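From: Mimoza Popescu
To: gripper-users list
Subject: Re: [gripper-users] Two fingers or more for small plastic parts?

Hello Cristóvão, hello all,

Cristóvão Carrilho wrote:
> We have to choose an end effector before March and I am stuck between the
> Grirnport two-finger and something with more joints. Our parts are small and
> hard, similar to toy bricks. Has anybody on the list pushed such parts
> together, and did not only lift them? Lifting I can do already.
> Also, where do you put the camera? Olga Nogueira told me the wrist, but then
> I have a cable more.

I can answer a part of this, as we are in the middle of the same comparison at Mota. Our test is with bricks on a green studded baseplate, and the plate is on a foam board. The arm must take one brick from the plate or from the pile behind it and join it to a short row. We have done 132 tries with the present fingers and 140 with the old ones from Virport.

Pressing is harder than gripping, as you suspect. When the two fingers hold a brick from the sides, they have no force to give downwards, and the brick turns a little. So we now release it and push with the thumb only. You need a stiff thumb for this, and a good value for the height of the plate.

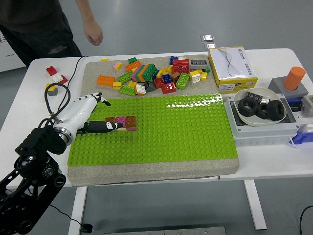 Camera position

We have ours at the head, looking down over the whole table. I prefer this to the wrist for one reason: the pile and the row stay in view together, and the controller does not need to remember where the row was. The bad side is the reflection. Our baseplate is glossy near the upper right corner, and the detection of studs is weak there. We keep the row on the left half of the plate. Marjorie Sowerby suggested a matt spray, but I have not tried it.

For the approach, we bring the lower finger beside the brick first and close the upper one after. With a brick alone on the plate there is plenty of space. In the pile it is a different matter, and I would not trust my numbers yet.

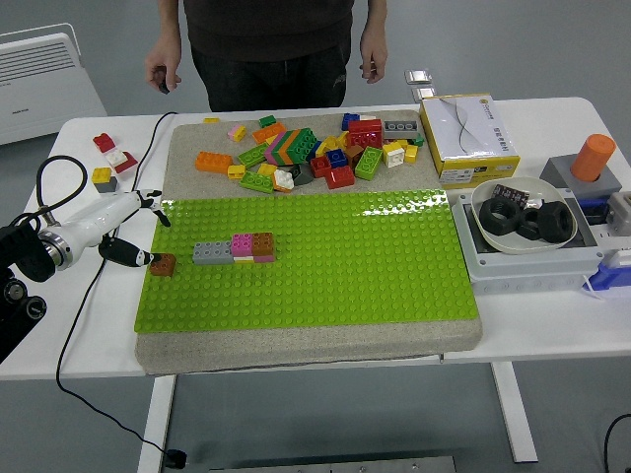 Approach to the single brown brick, with the row already on the plate.

About the cable: leave a generous loop at the wrist. Our first one was too short and it pulled the hand at the end of the travel. Ilídio found this in the torque log, at line 2,478, after I had blamed the controller for 2 days – I owe him an apology.

If you want the finger drawings, write to me off the list. And Cristóvão, which controller do you use? With the Illetti one we had to lower the closing speed very much before the force reading was of any use.

Best regards,
Mimoza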